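Filed under: Work, Grumbles | 3 comments

We fold and sort cloths at Paju. Hand towels, mostly, and the odd batch of napkins from the restaurants. When the managers came back from Jestberg full of talk about arms that could do the sorting, I said I'd believe it when my back stopped hurting.
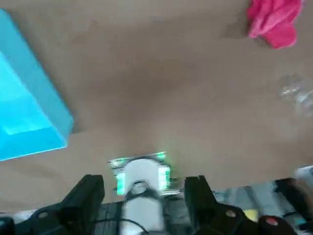

The figure they gave us was 2,000 pieces a shift. At the moment the arms get given one cloth and one bin at a time, and a person sits next to them the whole while. That person used to be on the folding line. Her job title has changed, her pay hasn't, and she tells me she misses the chatter.

I don't mind machines. The big presses at Plundis saved a lot of wrists. What bothers me is the word "help", which has been in every staff email for months – usually a line or two above something about hours.
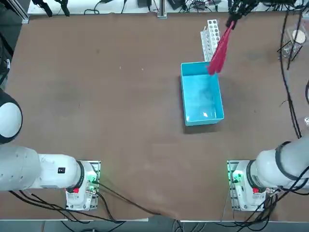 Posted by the Skusa blog, November 15, 2024

Picking up a pink cloth and getting it over a blue bin is harder than it sounds, I'll give them that. Cloth never lies the same way twice. But the 40 of us on the floor have been doing it for years without a cable in sight, and we notice stains as well.

There's another staff meeting in December. I've asked for two things in writing: who sits with the arms on nights, and what happens to the folding line if the target is met. So far I've had a thumbs up.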